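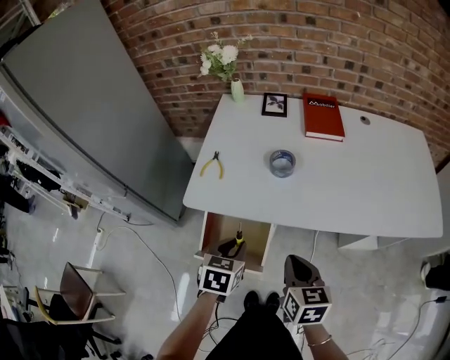 26/11/2018

We finished the first full round of drawer data for Flarkari last night, so I can write down what we tried and what came out of it.

The task is tidying. The desk has ordinary tools on it, such as pliers and a roll of packing tape, and there is an open drawer with a screwdriver in it. A person does the job wearing a head camera, with a gripper in each hand. Each gripper carries a cube with printed markers, and we work out the hand poses from those.

We collected 730 demonstrations. After throwing out the ones where a cube was lost for too long, 589 were left. Most of the losses came from the drawer. When a hand goes in, the front panel hides the lower faces of the cube, and the pose starts to jump.

Murdo Crichton wanted to fill the gaps by interpolation. I wanted to drop them. We trained one policy each way and ran both for 100 trials on the arms. His finished 87 of them. Mine did worse, mainly on reaching into the drawer, where it had seen the fewest examples. So we are keeping his version, with a limit on how long a gap can be.

The wide lens is still a problem. Pose error grows toward the border of the view, and the current calibration only partly fixes it. Torquil Cruickshank is redoing it with a denser target.

In December we move on to closing the drawer, which needs both hands at once. I'll post the gap-filling settings when I have cleaned up the script.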